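From: Florin Voicu
To: winddale-users
Subject: Re: Slow imports after the September update

Ionuț Chiriac wrote:
> Imports from Husar now take far longer than they did before the
> update. The file has 3375 rows. The log stops for a long while at
> row 2788 and then carries on as normal. Is this the index again, or
> something new? Nothing else on the server has changed.

It is the index, though a different one from last time. The update added a second key on the place name column, and Winddale rebuilds it whenever it meets a name longer than 52 characters. Row 2788 in your file is the first of these.

Two ways round it:

Set name_limit to 224 in the import settings before you start. The key is then built once, at the end. You need to restart the service for the new value to be read.

Or drop the key by hand, run the import and add it back. I did this on the Cornen server with no trouble — but take a copy of the tables first.

Do not use the "quick" switch. It skips the check for double entries, and cleaning those up by hand is slow work.
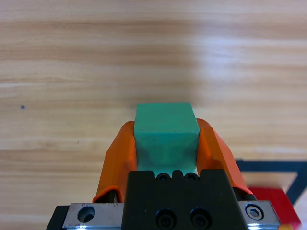 Muria exports have the same fault, so the setting is worth keeping if you load both. The older 'long_names' option is still accepted but does nothing; remove it from your file to avoid the warning at start-up.

If the log still stops after the change, send me the part from row 2700 onwards and your settings file, with the passwords taken out.

Florin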